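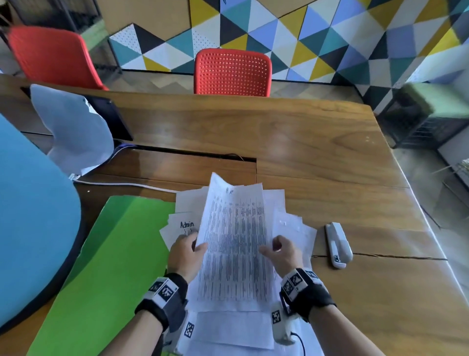

Vol. 12, No. 45

A DAY AMONG THE PAPER AT BIVDALE

I was promised a tour of a modern office services firm and I got one, if by modern you mean that the biscuits were individually wrapped. Miltano opened its Bivdale site to visitors on October 6, 2024, and I went along on the strength of a leaflet that used the word "seamless" three times.

The car park is behind the tyre place. Follow the sign to Cerance, which is the firm next door, then ignore the sign.

We began upstairs with a talk. Efraín Cabrera, who runs the document side, showed us a slide saying that 2,352 boxes came through the building last year, and then a slide of a box. He is a dry man and I think the second slide was deliberate. The boxes come from businesses that have moved, merged or simply lost their nerve in front of a cupboard. What Miltano sells them is the experience of having somebody else look inside.

Downstairs is where the looking gets done. I had pictured racks and trolleys, and there are racks and trolleys, but the heart of the operation is a wooden table with a heap of paper on it. The heap points in every direction. You take a sheet, hold it up in both hands, decide which department ought to have been looking after it, and move on to the next. Some of the sheets have the answer written on them by hand: one says "Admin" in black marker, another has "HR" near the top in dark ink, over narrow columns of print so small and so close together that I felt tired on behalf of whoever first had to read them.

Visitors were allowed a go with a practice heap. The rules were on a card:

Hold the sheet up. Don't read it flat.
Go by the handwritten word if there is one.
No word, look at the headings.
No headings, ask.

I asked a great deal. My first sheet was a grid of figures with no title and no date, and I put it under Finance on the grounds that it looked unhappy. It was the canteen rota. The woman beside me, who had come all the way from Restrepo's (the stationers, not the garage), had a real gift for it and got through hers at a speed I can only call showing off.

What surprised me was how physical it is. A single sheet of office paper bows when you hold it by the edges, the corners curl towards you, and after a quarter of an hour your shoulders start composing a letter of complaint. Mr Cabrera says a practised sorter will do about 1,000 sheets in a morning. I managed 59 before the tea came round, and I'm told several of those were later moved.

We finished in the shredding room, behind glass, where the noise is terrific and two small boys had to be led away in tears because it was over.

Entry was free, tea included. The lift was out of order, so allow for the stairs, and bring your reading glasses. There will be another open day in July, and bookings are taken at the front desk or by post, on paper naturally.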